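Call for Participants: Twelve Days of Walking, Looking and Writing in Skála
Nemley Travel Writers, summer journey, June

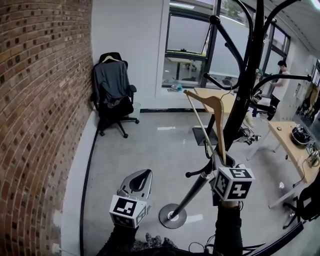

A wooden hanger and a tall black coat rack.

Dear readers, old friends and people who have wandered in from somewhere else entirely,

We are going back to Skála in June, and we are looking for people to come with us.

Those of you who read Drasine, our twice-yearly magazine, will already know more than you need to about the place, as I have been unable to stop writing about it since my first visit (the ferry, the goats, the argument with the man who sold me half a boat trip). For everyone else: Skála is the little harbour where we spend twelve days each summer with a small group of writers, most of whom have never called themselves writers before and some of whom still won't by the time they go home. We walk in the mornings before the heat gets up, we write in the afternoons, and in the evenings we eat far too much and read to one another on the terrace.

I started doing this when I was living abroad for my husband's job and had a great deal of time and no clear idea what to do with it. I kept a notebook because it gave me an excuse to sit in cafés. After a while the notebook became the best part of the day, and when I met two other people doing the same thing we began reading our pages aloud on the ferry home from wherever we had been. That was the beginning of Nemley, and although there is now a bank account and a proper insurance policy, it hasn't changed as much as you might think.

Who we would like to hear from

Anybody over eighteen who likes to travel slowly and wants to get some of it down on paper. You do not need to have published anything. You don't need to be young, or fit in the sense that people in advertisements are fit, though you should be happy walking for two or three hours on stony paths with a rest in the middle. The longest walk goes up to the old chapel above Flallitero and it is steep at the end, but there is a perfectly good road round the back, and every year a few of us take it and arrive first.

We would particularly love to hear from people who have lived away from home for a stretch: those who followed a husband or wife or parent to another country, those who worked on ships or in schools or on farms, those who meant to stay six months and are still there. Many of you will have a story you have told at dinner for years and never written. Bring that one. We would also like some people who have hardly been anywhere and are setting out for the first time, as they notice things the rest of us walk straight past.

Couples and friends are welcome to apply together, but please send separate letters. We do read them separately, and we can't promise to take both of you, so have that conversation first!

What the days are like

Breakfast is at seven. The walking party leaves soon after, and Orla Gallagher, who has led our walks from the start, will set a small task before you go: follow a smell to where it comes from, for instance, or ask somebody the name of a thing you can't name. You can ignore the task if something better comes along. Orla is very strict about hats and water and relaxed about nearly everything else.

Lunch is cold and laid out in the kitchen for whenever you come back. From two until five the house is quiet. Some people write in their rooms, others under the vine, and there is one good table by the upstairs window which we share by means of a list on the door. I am about in those hours for anyone who would like to go through a few pages together, and everybody gets at least two long talks with me over the twelve days, more if you ask.

At six we meet as a group. We read something short by somebody else and talk about how it was done, and then anyone who wishes may read their own. Reading is never compulsory. A lovely man two summers ago said he would only listen, listened for nine evenings, and on the tenth read us a piece about his mother's suitcase that had the whole table in tears, including the cook, who had come out to see about the plates.

There are two free days with nothing on the timetable. Most people take the small boat along the coast on one of them and sleep on the other.

Where you will stay

Flallitero is a big old house ten minutes' walk up from the harbour. The rooms are plain and clean, with shutters and a fan, and most share a bathroom with one other room. There are 68 steps from the lane to the front door, which I mention now so that you pack accordingly. Luggage can be taken up for you on arrival day if you let us know beforehand. If steps are a real difficulty, please write to me and we will look at a room down by the water, which we have done before and which worked very nicely.

The cooking is mostly vegetables, fish and beans. Tell us what you can't eat and we will cook round it. The internet reaches the kitchen and the bottom of the stairs and then loses heart.

What it costs

A place in a shared room is £906 for the twelve days. A room to yourself is £1089. That covers your bed, breakfast, lunch and supper every day apart from supper on the two free days, all the walks, the group sessions and your talks with me. It doesn't cover getting to Skála, travel insurance (you must have it, and we will ask to see it) or the boat.

A deposit of £40 holds your place once we have offered you one, and it comes off the total. If you have to drop out and we can fill the place we will give you the deposit back.

We also keep one shared-room place each summer free of charge for somebody who couldn't otherwise come. You still need to find your fare, I'm afraid. To be considered for it, add a line at the end of your letter saying so. We don't want bank statements or a sad story, and the line makes no difference to how the rest of your letter is read.

How to apply

Send us two things.

First, a letter of a page or so telling us who you are, where you have been or would like to go, and what you hope to do with twelve days of being fed and left alone in the afternoons. Write it the way you would write to a friend. We have had some very grand letters over the years, with lists of qualifications, and I always wish I could meet the person behind them.

Second, a short piece of writing about a place. It can be up to three pages, and it can be anything: a diary entry, a letter home, the beginning of something longer. It may be about the far side of the world or the bus shelter at the end of your road. Please don't polish it until it squeaks. We would sooner see something a bit rough with you in it.

Both should reach us by 09/12/2018, by post or through the form on the Nemley website. If you write by hand, bless you, but do use dark ink. Everyone who applies will get a proper reply from a person, normally within a month of the closing date, and if we can't offer you a place this time we will say whether we think you should try again.

A few things people ask

Do I need to speak the language? No, though a handful of words will get you a long way and usually an extra biscuit. We send out a little sheet of useful ones in the spring.

May I work on a book I have already begun? Yes, gladly. Bring a chapter or two, and leave the rest at home if you can bear to.

Will my writing be published? Perhaps. We ask each group for pieces for the next Drasine and print as many as we have room for, always with your agreement. You keep all the rights in your own work.

What about people who want to paint, or draw? Come along, as long as you will write a bit too. Sketchbooks are very welcome on the walks and tend to make everyone else slow down, to Orla's great satisfaction.

Can I arrive early or stay on? The house is let before and after us, but there are rooms to be had in the harbour and we can pass on the names of the people we like.

If there is something else you would like to know before you apply, do write and ask. I answer the letters myself, usually in the evening and sometimes at more length than was wanted, and I would much prefer to hear a question than have you sit at home wondering about the steps.

With warm wishes from all of us at Nemley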